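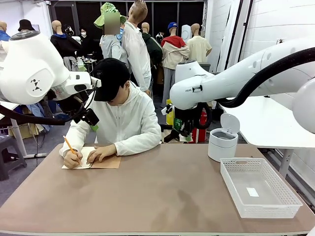 4. Tabletop chores

Figure 4. The shared bench used for the tidy and sort tasks. Two arms, one tabletop, a person writing in a notebook across from them, clothed mannequins behind.

Our question in this section is narrow. Can a two-armed setup do the small jobs that pile up on a bench while somebody is working at it? Putting things in a basket. Closing a lid. Moving a notebook out of the way and bringing it back. Chores a ten-year-old does badly and an adult does without looking.

Short answer, not yet, or not at a pace anyone would pay for. Longer answer below.

4.1 Task set

We kept the Grosholm list (see Section 2) and dropped the items that need a sink. That leaves 8 chores, grouped by what they ask of the gripper: thin flat things (paper, card), hinged things (lids, notebook covers), light rigid things (pencils, small containers), and carrying a basket by its cut-out handles. A basket with perforated walls, like the white mesh one at the right of Figure 4, was harder than a solid one. Fingertips catch in the holes. We did not forsee this and it cost us most of a week.

Each chore was run 100 times with the Nernel controller and again with the Babaei baseline. Same lighting, same tabletop. Start positions were shuffled by hand from a printed sheet.

4.2 What worked

Light rigid things, mostly. Picking up a small container and setting it down upright is close to solved for our purposes, failures were nearly all bad grasps on the first try with a clean second one. Closing a hinged lid also fine, provided the lid starts fully open. Half-open lids confuse both controllers; the arm pushes from the wrong side and walks the container across the table.

Nernel did better than Babaei on all of the rigid items. The gap was smaller than we had hoped for and we wouldn't lean on it.

4.3 What did not

Paper. A small square lying flat in the bottom of a basket is a miserable target. The basket wall limits the approach angle, there's no edge to get under, and pressing down to pinch just slides it along. Nernel managed 9 lifts out of the full set of runs. Babaei managed 4. A person does it with a fingernail.

Spiral-bound notebooks next. The cover opens, the pages come with it, or half of them do. Turning one page on purpose was attempted and then taken off the list, so it isn't in the table of results.

4.4 Sharing the bench

Household and shop-floor chores happen around people, so a person stayed at the table for one block of runs and did ordinary desk work. Writing is a good test as the posture is awkward for a planner: one hand on the pencil, the other flat on the page, head and shoulders well forward over the tabletop. Both controllers handled this by slowing to a crawl. Safe enough. Also useless, the person could have tidied up on their own several times over.

Clutter behind the bench mattered too. Clothed mannequins set off the Laseo person detector and the arms paused for them. Masking out everything past the far table edge fixes the pauses but also hides a real person untill they lean in, so we left the mask off and accepted the lost time. All timings in the next section include it.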